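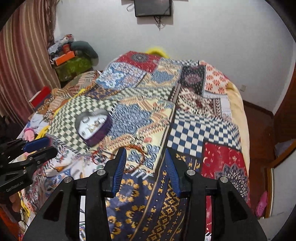

Pesau 체험판 써본 얘기 정리합니다. 급하게 쓰는 거라 두서없음. 결론부터: 양손 핸드헬드 그리퍼로 찍은 집안 영상에서 구간 나누기는 쓸만함, 얇은 물건 마스크는 아직 돈 주고 맡기기 애매함. 제일 애먹은 게 침대 위 작업 쪽인데 하트 모양 틴 상자는 거의 안 놓치면서 바로 옆에 말려 있는 불그스름한 얇은 끈은 계속 옆 무늬로 새요. 조각이불이 칸마다 무늬가 달라서, 남색에 겨자색 문양 있는 칸 위에서는 그나마 잡는데 손가락 패드 쪽으로 갈수록 경계가 흐물흐물. 사람 눈에는 끈인 게 뻔한데 말이죠. 회색 흰색 체크 쪽은 또 다르게 틀립니다. 그건 밑에 따로.

Elie님이 물어보신 것부터 답 달겠습니다. 원문 밑에 끼워넣기로 씁니다. 메일 클라이언트가 인용을 깨먹을 수도 있음, 양해 바람.

> 2025-02-21, Elie Karaki 작성:
>
> 안녕하세요, Elie입니다.
>
> Brukbridge에서 Pesau 체험 계정을 받으셨다고 들었습니다. 저희도 비슷한 걸 검토 중이라 몇 가지 여쭙니다. 저희 쪽은 주방 작업 위주이고, 한 손 영상이 대부분인데 다음 분기부터는 양손으로 바꾸려고 합니다.
>
> 첫째, 업로드 형식이 얼마나 까다로운가요? 저희는 파일 이름 규칙이 엉망이라 한꺼번에 바꾸기가 어렵습니다.

형식 자체는 별로 안 까다로움. 폴더 하나에 에피소드 하나, 그 안에 왼손/오른손 파일, 시각 정보 파일. 끝. 이름은 아무거나 돼요. 단 한글 들어간 폴더명은 올라가긴 하는데 나중에 결과 받을 때 이름이 깨져서 나옵니다. 저희 "이불위_끈" 폴더가 물음표 행렬로 돌아왔음. 문의했더니 영문으로 써달라고. 네.

시각 파일은 조심. 왼손 오른손 시작 시각이 안 맞으면 에러가 아니라 경고로 뜨고 그냥 처리됩니다. 크레딧도 깎임. 이거 모르고 한 묶음 날렸어요. 올리기 전에 자체 스크립트로 한번 확인하고 올리는 걸 강추. 저희가 쓰는 거 필요하시면 드릴게요, 지저분하지만 돌아는 갑니다.

그리고 웹 업로더는 브라우저 탭 내려놓으면 느려져요. 명령줄 도구로 하세요. 문서에는 맨 아래에 숨어 있음.

> 둘째, 구간 분할의 품질이 궁금합니다. 저희가 지금 Sundaram으로 하고 있는데, 잡기 직전과 잡은 직후의 경계를 자꾸 늦게 찍어서 사람이 다시 봐야 합니다.

이건 Pesau가 확실히 나음. 저희 기준으로 83개 에피소드 돌렸고 전부 침대나 바닥이나 서랍 근처 작업이에요. 접근, 잡기, 옮기기, 놓기 이렇게 나눠 주는데 접근→잡기 경계는 손댈 게 별로 없었습니다. 딱딱한 물건은 특히. 틴 상자, 플라스틱 통, 책 같은 것.

문제는 두 손이 같이 화면에 들어올 때. 한쪽 카메라에 반대쪽 그리퍼가 옆에서 들어오는 각도 많잖아요. 그러면 왼손 동작을 오른손 구간에다 붙여버리는 경우가 있음. 왼쪽에서 들어온 그리퍼가 자기 건 줄 아는 듯? 정확한 이유는 모르겠고 Brukbridge 쪽에서도 "확인 중"이라고만. 양손 모드 옵션을 켜면 줄긴 줄어요. 기본값이 꺼짐입니다. 꼭 켜세요. 저는 첫 주 내내 끈 상태로 돌리고 욕하고 있었음..

놓기 구간은 그냥 그래요. 이불처럼 푹 꺼지는 표면은 언제 손에서 떨어진 건지 사람도 의견이 갈리니까 이걸로 뭐라 하긴 좀 그렇고. 저희 안에서도 둘이 라벨 따로 달아보면 안 맞습니다.

Sundaram이랑 같은 영상으로 나란히 비교는 제대로 못 했어요. 예전에 해둔 결과랑 눈대중으로 본 거라 숫자는 안 적습니다. 느낌상 재작업 시간이 꽤 줄었다, 여기까지만.

> 셋째, 물체 마스크요. 배경이 복잡할 때 어떤가요? 저희 주방은 행주며 매트며 무늬가 많습니다.

여기가 제일 할말 많은 부분.

덩어리 있는 물건 + 무늬 배경 = 괜찮음. 은회색 뚜껑 같은 건 회색 체크 무늬 위에 있으면 가끔 뚜껑 가장자리가 이불로 번지는데, 옆면이 짙은 보라라서 그쪽은 잘 따라가요. 뚜껑 색이랑 바닥 색이 비슷하면 조심하시라는 정도. 행주 위에 스텐 그릇, 이런 조합이면 한번 시험해 보세요.

얇은 물건 + 무늬 배경 = 안 됨. 끈, 케이블, 고무줄. 중간이 끊기거나 옆에 있는 무늬까지 먹어버림. 특히 빨간 계열 무늬가 화면 안에 있으면 그리로 튀어요. 저희 이불에 빨간 칸이 있어서 오른쪽 아래로 마스크가 도망가는 걸 한참 구경했습니다. 초승달 무늬까지 알뜰하게 따라감;;

손가락 패드가 물건을 가리는 순간도 약함. 패드가 파란색이고 골이 져 있는데, 파란 만다라 무늬 근처로 가면 패드 마스크에 이불이 묻어 나와요. 패드 마스크를 학습에 쓰실 계획이면 이건 꽤 아픈 부분일 겁니다. 저희는 패드는 안 쓰고 물체만 써서 넘어갔음.

수동 힌트라는 기능이 있어요. 프레임 하나 골라서 점 찍어주면 앞뒤로 전파하는 거. 끈에다가 이걸 쓰면 많이 나아집니다. 근데 점을 촘촘히 찍어야 되고, 그럴 거면 그냥 우리가 칠하지.. 싶은 순간이 옵니다. 긴 에피소드에서는 그래도 이득. 짧은 건 직접 하는 게 빠름.

> 넷째, 사생활 문제입니다. 실제 가정에서 촬영하다 보니 배경에 개인 물건이 많이 나옵니다. 가림 처리 기능이 있다고 홍보하던데 믿을 만한지요.

얼굴이랑 글씨는 자동으로 흐리게 해준다고 되어 있고, 저희 영상에는 얼굴이 안 나와서 얼굴 쪽은 모릅니다. 시험 못 했어요.

글씨 쪽은 과하게 지움. 그리퍼 판에 찍힌 GenRobot.AI 글자까지 매번 뭉개서 돌아옴. 장비 글자는 제외해달라고 설정할 수 있긴 한데 영역을 직접 그려줘야 하고 에피소드마다 위치가 조금씩 달라서 귀찮아요. 왼쪽 그리퍼는 화면 가장자리에서 들락날락하니까 더더욱.

배경 살림살이는 손 안 댑니다. 벽에 걸린 TV, 구석에 쌓아둔 짐, 침대 옆에 천 뭉치, 문 쪽에 슬리퍼, 다 그대로. 특정 영역을 통째로 덮는 기능은 "8월 예정"이라고 들었는데 8월이 올해 8월인지는 못 들었음 (진짜로 답이 없었어요). 집 찍으시는 분들은 촬영 동의서에 배경 얘기를 넣는 수밖에 없을 듯. 저희는 이미 넣어둔 상태라 큰 문제는 아니었고요.

데이터 보관 위치랑 삭제 절차는 계약서 부속 문서에 있어요. 체험판은 30일 지나면 지운다고 되어 있습니다. 지웠다는 확인서는 따로 요청해야 줌. 요청하세요 꼭.

> 다섯째, 결과물을 어떤 도구로 확인하시나요? 저희는 Skukov 뷰어에 맞춰져 있어서 거기서 안 열리면 곤란합니다.

Skukov에서 열립니다. 구간은 바로 열리고, 마스크는 변환 한번 해야돼요. 변환기는 Pesau 쪽에서 주는데 예전 버전 Skukov 기준이라 색이 뒤바뀌어 나옵니다. 왼손 오른손 색이 반대로. 이거 때문에 반나절 "양손이 바뀌었다"고 난리침. 안 바뀌었어요. 색만 바뀐 거.

최신 Skukov 쓰시면 변환기 설정 파일에서 색상표 줄 하나만 지우면 됩니다. 자세한 건 따로 물어보시면 캡처해서 보낼게요.

Pesau 자체 뷰어도 있는데 저는 안 씁니다. 이불 무늬 위에다 반투명으로 마스크를 덮으니까 뭐가 뭔지 안 보여요. 불투명도 조절이 없음. 윤곽선만 보는 모드도 없음. 건의는 넣어놨어요.

> 마지막으로 비용입니다. 혹시 견적을 받으셨다면 대략의 구조만이라도 알려주실 수 있을까요. 구체적인 금액은 물론 괜찮습니다.
>
> 바쁘실 텐데 감사합니다.
> Elie Karaki 드림

금액은 비밀유지 걸려 있어서 못 적고 구조만요. 영상 길이로 깎이는 크레딧이고 양손이면 한 손의 2배. 좌우 영상을 따로 세는 거죠. 마스크는 별도 크레딧이고 수동 힌트 쓴 다음 재처리하는 것도 또 깎입니다. 이게 은근 커요. 끈 나오는 에피소드들은 재처리를 여러번 돌려서 제일 비싼 묶음이 됐음.

최소 약정 있음. 연 단위. 월 단위로 해달라고 하니까 담당자가 물어보고 온다더니 아직입니다. 대학 할인은 있는데 산학 과제면 적용 안 된다고 함. Elie님네가 어느 쪽인지 몰라서 적어둡니다.

---

그 외 생각나는 대로.

**지원 응답.** 평일은 빠름. 담당자가 실제로 영상을 열어보고 답해줘요, 이건 좋았음. 양손 모드도 이분이 알려준 거. 문서에 그렇게 중요한 게 왜 한 줄인지는 모르겠지만.

**처리 속도.** 작은 묶음은 점심 먹고 오면 끝나 있음. 큰 묶음은 대기열에 걸려서 다음날 받은 적도 있어요. 급하면 나눠서 올리는 편이 나음. 우선처리 옵션은 유료.

**조명.** 실내등만 켜고 찍은 건 결과가 들쭉날쭉. 낮에 창쪽 커튼 걷고 찍은 묶음이 전반적으로 나았는데 물건도 달랐으니까 조명 탓이라고 단정은 못하겠네요. 누가 제대로 실험해보시면 공유좀.

**카메라 시야.** 그리퍼 몸통이 화면 아래를 많이 먹는 구조라 물건이 몸통 바로 앞에 오면 마스크가 몸통에 붙습니다. 몸통 영역을 고정 마스크로 한번 등록해두면 해결. 좌우 따로 등록해야 하고, 등록 화면이 설정 > 고급 안에 있어요. 처음에 저는 못 찾았음.

**라벨 언어.** 동작 설명 문장을 한국어로도 뽑아주는데 번역투 심함. "끈을 파악한다" 이런 식. 파악은 무슨 파악.. 영어로 받아서 저희가 고쳐 씁니다. 물체 이름도 이상할 때 많고, 하트 모양 틴은 쿠션이 됐다가 가방이 됐다가 합니다. 이름표를 미리 넣어주는 기능이 있으니 쓰세요. 넣고 나면 안정됨.

**되돌리기 없음.** 구간 경계 수정하고 저장하면 끝이에요. 이전 버전 못 봄. 저장 전에 내려받아 두시길. 두번 당함.

저희 쪽 결정은: 구간 분할만 계약 쪽으로 가고, 마스크는 당분간 안에서 처리. 3주 정도 더 보고 최종으로 올릴 것 같습니다. 그 사이에 얇은 물건용 모델이 새로 나온다는 말이 있던데 나오면 끈 에피소드만 다시 돌려보고 여기 올릴게요.

혹시 케이블이나 실 종류 찍으시는 분, 배경 단색으로 깔고 찍은 거 있으면 비교해보고 싶습니다. 저희는 전부 저 이불 위라서요. 답장은 목록으로 주셔도 되고 개인메일도 됨.

아 그리고 Elie님, 업로드 전 확인 스크립트 첨부 깜빡했네요. 목록이 첨부를 막는 것 같기도 하고. 따로 보냅니다.

급히 나갑니다.

추신. 설정 화면에 "양손 모드"가 두 군데 있어요. 프로젝트 설정이랑 묶음 설정. 묶음 쪽이 이깁니다. 프로젝트에서 켰는데 왜 안되지 하시는 분은 묶음 쪽 보세요.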